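Caderno da oficina, 24/08/2026

Continuo com o pacote de cozinhas simuladas da Arkgate, que nos deixaram em avaliação e sobre o qual a Filipa Teixeira precisa de uma opinião minha antes de assinar seja o que for. Escrevo isto com calma e um chá ao lado, por isso perdoem-me os desvios, quem quiser só a conclusão vai ter de ler até ao fim como toda a gente.

Primeiro a instalação, que correu bastante melhor do que em April... em abril, quero dizer (ando a ler manuais em inglês há demasiado tempo). Nessa altura tínhamos à prova o produto da Korcombe e perdi uma manhã inteira com bibliotecas em conflito. Desta vez descarreguei, abri, apontei para a pasta dos modelos e a cozinha apareceu! Faltava-me só a licença, que a Fadwa Mansour me reenviou com muita paciência pela segunda vez.

O catálogo traz 188 objetos de cozinha e a qualidade é desigual, como seria de esperar. Os eletrodomésticos grandes estão cuidados, com arestas limpas e massas que fazem sentido quando se lhes toca. Já a loiça pequena parece ter sido feita por outra equipa, noutro dia e com menos sono: há uma concha que escorrega de qualquer superfície, mesmo com o atrito no máximo, e uma tampa que entra pela panela dentro como se fosse manteiga. Anotei os nomes dos ficheiros na folha partilhada, separador "colisões".

O que mais me interessava eram as portas e os puxadores, porque é aí que o nosso controlador costuma tropeçar. Corri 127 episódios durante a noite com a tarefa do micro-ondas, posição inicial variada, luz fixa, tudo o resto como vem de fábrica. Ainda não tenho a tabela de resultados arrumada e não quero adiantar percentagens que depois tenho de corrigir diante da Marisol Huerta. Fica só a impressão de quem esteve a ver repetições com o café na mão: a aproximação do braço está suave, muito mais suave do que eu esperava com os ganhos que lá deixei, e os contactos dos dedos com superfícies planas tremem menos do que no nosso simulador antigo.

Duas coisas que me irritaram um bocadinho. A câmara por defeito fica alta demais para o meu gosto e a mão tapa justamente a zona que quero ver, de modo que vou ter de acrescentar outra vista, de lado, à altura da bancada. E a documentação explica muito bem como mudar o padrão da pedra e quase nada sobre como mudar a rigidez de uma dobradiça. Bonito, sim senhor, mas eu preferia ao contrário.

Mão preta junto à parte da frente do micro-ondas, forninho branco ao lado, tudo com a bancada de mármore claro:

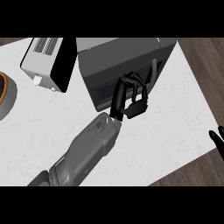 Rosaura Salazar acha que estou a ser demasiado simpático com a Arkgate. Escreveu-me a dizer que uma licença anual por posto não faz sentido para um grupo do nosso tamanho, que o preço devia ser por projeto, e que antes de elogiar a suavidade dos contactos eu devia repetir tudo com o passo de simulação para metade, a ver se a suavidade lá continua. Acrescentou que a dobradiça, se não se deixa regular, é motivo suficiente para devolver o pacote.

Tem razão na parte do passo, e já deixei a repetição em fila para esta noite. Quanto à dobradiça, encontrei um parâmetro num ficheiro de configuração que parece servir, sem uma linha de explicação ao lado, e perguntei ao apoio técnico se lhe posso mexer. Do preço não percebo nada e deixo isso com a Filipa.

Por fazer: câmara lateral, tabela dos episódios, lista das colisões limpa de repetidos, e devolver ao Ľubomír Šimek o disco que me emprestou para guardar as gravações.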